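Kitchen robots still slow on clearing up, Vemulport trial finds

Sat 28 February

A mobile robot arm asked to tidy bottles from a kitchen island completed the job without help in just over half of its attempts, according to results published by the household automation group at Wosinmont. The trial was run entirely in simulation and covered 1,953 attempts in a set of rendered kitchens.

The task is simple to state. The arm drives up to the island, picks up a named bottle, and carries it to another part of the room without knocking over anything else. Bottles are placed at random before each run, together with ordinary kitchen items such as bowls and paper towel holders. Stools are left pushed in against the island, so the base has to work with limited floor space.

Of the attempts that failed, 633 ended at the grasp. The group's report lists three main causes: the fingers closing too high on the bottle, contact with a neighbouring bottle on approach, and the elbow meeting the worktop before the hand was in position. The last of these was most common when the target stood near the front edge and the base had parked too close.
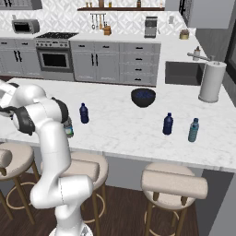

Clear plastic remains a problem

Results varied with the type of bottle. Dark, opaque bottles were located correctly in nearly all runs. Clear plastic water bottles were harder, and pale marble worktops made matters worse. The software often judged the position of a clear bottle from its label alone and misread the height of the cap.

"The arm can reach most of the worktop," said Ilídio Moreira, who led the trial. "Deciding where to stop the base is the weaker part. A person shifts their feet without thinking. The planner has to commit to a spot, and a few centimetres decides whether the elbow has room."

Speed was also measured. The median successful run took 4 minutes for a single bottle, most of it spent on planning and on slow movement close to other objects. The report makes no claim that this would be acceptable in a home.

The control software, named Ason, was trained on 1,000 demonstrations recorded by remote operators. Adding further demonstrations of the same kind gave little improvement, and the group now plans to collect examples that begin from poor parking positions.

Tests on a physical arm will take place at the Stamatopoulos workshop in Vemulport, using a full-size kitchen with a fixed island. Results are expected in December. Wet bottles, glassware and drawers are outside the scope of the first round.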